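Reading time: 3 minutes
Print this page | E-mail this page

Trindier Bench Guide
Section 8: Good practice when suturing on the tissue pad

By now you should have the instruments fitted and the arms homed, so this is the part most people have been looking forward to. Please do read it through once before you take hold of the controls, even if you have sutured on other systems. The rules below are the ones we use on our own benches at Woltthorpe, and they have been kept as short as we could manage.

8.1 Before the first stitch

1. Set the lamp so that the brightest light falls on the stretch of incision you mean to close. Shadow at the corners of the pad does no harm.
2. Bring in one instrument from each side, slowly, and stop with both pairs of jaws open and clear of the surface.
3. Check that you can see both tips on the fixed view. If you can't, move the view and leave the instruments where they are.
4. Enter the pad number in the bench log, together with the motion scale. New users should stay at 40 per cent until their supervisor signs them off.

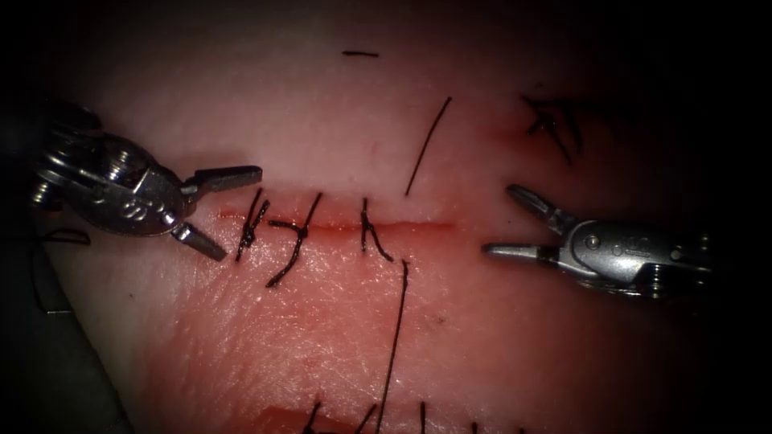 Fig. 8a. Instruments on either side of a partly closed incision.

NOTE: A pad may be used for more than one closure, and old stitches may stay in it. Please start your new row well away from them, though, or you will spend half the afternoon chasing the wrong tail.

8.2 Handling the thread

5. Take hold of the thread with the very ends of the jaws. Thread that has slipped back towards the pivot is much harder to let go of cleanly.
6. Keep the long end lying across the pad where you can follow it by eye – a thread you have lost sight of is a thread you are likely to pull.
7. Draw each knot down until the edges meet, and then stop. The pad will pucker if you carry on, and a puckered seam is marked down under the Bukargate scoring sheet.

CAUTION: Never tug at fibres caught near a pivot by driving the arm away. Pause the system, open the jaws fully and lift the fibres out with the plastic tweezers from the Rusnák tool roll.

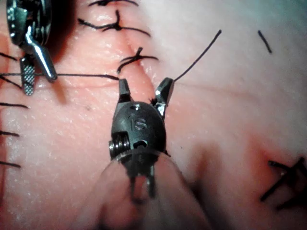 Fig. 8b. Wrist view, with thread running close to the jaws.

8.3 Working from the wrist view

The wrist view is a lovely thing to have, but it sits so close to the work that it can flatter your sense of distance. We ask everyone to follow these rules, old hands included.

8. Use the wrist view for placing and checking knots. Go back to the fixed view for any large movement.
9. Move one arm at a time whenever the second instrument is only partly in sight.
10. Before you leave the bench, pause both arms and wait for the steady amber light.

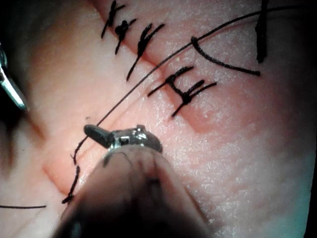 Can I leave the arms paused over the pad while I fetch more thread?
Only if a second trained person stays at the bench. Otherwise, raise both instruments to the park height and lock the console before you go.

Last revised June 30, 2019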